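Vestalby Packaging Gallery: Rigid Gift Forms, Part 2

Posted 24 Sep 2025 by Hollis Okafor

Part 1 covered square and rectangular cartons. Part 2 moves on to rigid packages with a tapered or rounded profile: cones, domes, and bottle shapes. Most of the pieces belong to the Vestalby sample shelf, which now holds over 200 items. Entries give the form, the surface decoration, and any notes on handling or storage. Captions are kept short. Click through to the index for catalog numbers.

Terms are the same as in Part 1. "Shoulder" means the zone where the body starts to narrow. "Band" means a printed or foiled strip that runs around the package. "Crest" means any heraldic device, with or without a monogram. Colors are named by eye under ordinary ceiling light and should not be used for matching.

Tapered packages

A taper changes how artwork has to be laid out. On a straight-sided carton, a line of text can run the full width of a panel and still read from the front. On a cone, the readable width shrinks toward the top, and long lines wrap out of view. The usual answer is to stack the artwork on a center axis, with the widest element low and the small text high. Bands are used to close off the top and bottom of the layout. They also show up poor registration quickly – a band that drifts by a small amount on a cone looks tilted from any distance.

Dark grounds with gold decoration are common in this group. Fine script is the weak point. Thin strokes in gold tend to lose contrast when a lamp is directly overhead, so we check small lettering from at least two angles before recording it. 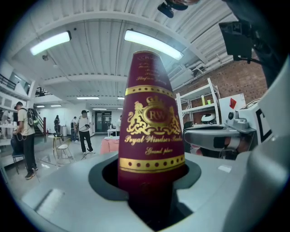
Royal Windsor, tall conical bottle-shaped package. Burgundy with gold decoration; crowned crest with "RW" monogram and two lions, dotted bands near top and bottom.

The layout follows the center-axis pattern closely. The small script sits in a block near the top, the crest takes the middle of the body, and the name is set in cursive beneath it. A smaller line under the name reads "Grand place." Filed under tapered forms, rounded top. The index entry records the name as "Royal Windsor" only, pending a clear reading of the word that follows it.

Handling and storage

Tall cones are stored upright, one deep. Stacking is not possible with a rounded top, and laying them down puts the load on a narrow line along the side. Shelf 98 was reset in July to give more headroom for this group. Shelf 83 remains in use for domes and short cones.

Murray Rutherford has asked that pieces be lifted from the lower body and not by the tip. Cotton gloves are fine for paper wraps but slip on coated surfaces; use the thin nitrile ones for those. Dust with a soft dry brush, working from the top down, and keep cleaning fluid away from gold areas.

Index changes since Part 1

The Radden and Medeiros entries have been merged into one listing for domed tins. The Wernau sleeves have moved to the paper wraps section and keep their old numbers. Corrections to captions can be sent to Hollis Okafor with the catalog number in the subject line.

Previous: Part 1, Square and Rectangular Cartons
Back to gallery index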